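**Muvau Tabletop Set, data card**
Release of Wednesday, March 6, 2019
Maintained by the Traltar manipulation group. Contact: Femke Hoekstra.

The Muvau set supports research on grasping in clutter with a humanoid robot. Household objects are placed close together on one side of a table, and the robot works among them with its hands. Recordings combine a chest-height view and a head view.
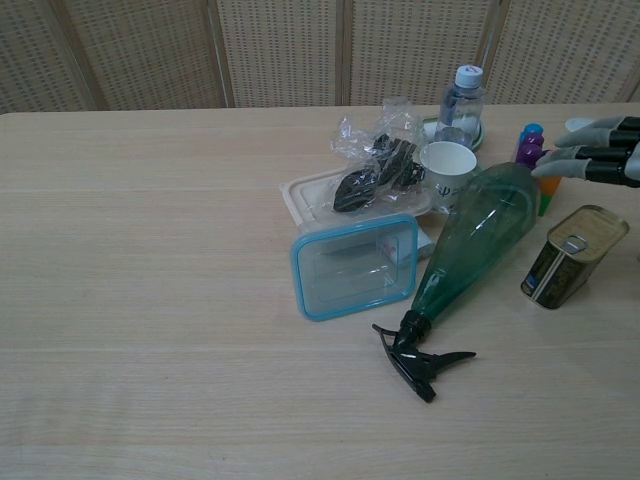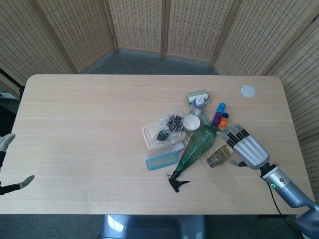
## Purpose

The set was prepared to study one question: whether a grasp policy performs better when it may first move neighboring objects out of the way. Two policies were compared. The direct policy, named Maes, selects a grasp and carries it out. The clearing policy, named Denis, may push or lift one other object before it attempts the target.

## Contents

- 231 recorded episodes, each with one target object
- 19 object layouts, shared by both policies
- Joint positions for both arms and all fingers
- A text record for each episode, giving the target, the policy and the outcome

Transparent items are included on purpose. Clear plastic containers, bottles and bags are common in homes and are difficult for depth estimation. Users who work only with opaque targets can select them through the `material` field.

## Procedure

An operator arranged the objects according to the layout sheet and started the episode. Each episode was limited to 1,000 control steps. A grasp was recorded as successful when the target was lifted clear of the table and held until the operator ended the episode. Episodes stopped by the safety system are kept and marked `halted`.

## Summary of results

Denis completed more grasps than Maes in layouts where the target touched at least one other object. In open layouts no clear difference was found, and Denis took longer to finish. Both policies had difficulty with soft packaging, which changed shape on contact and was often labeled as part of the object below it.

## Known limitations

1. All episodes were recorded at one site. Results may not transfer to other lighting or table heights.
2. Outcome labels were assigned by a single annotator. Koen Van Acker reviewed the labels in December and corrected 4 of them.
3. The robot's hands and arms may hide objects from one or both views. Hidden objects remain listed in the layout sheet.

## Use and citation

The set may be used for non-commercial research. Publications should name the Muvau Tabletop Set and state which layouts were used for training and which for testing. Requests for the raw joint logs should be sent to the contact named at the top of this card.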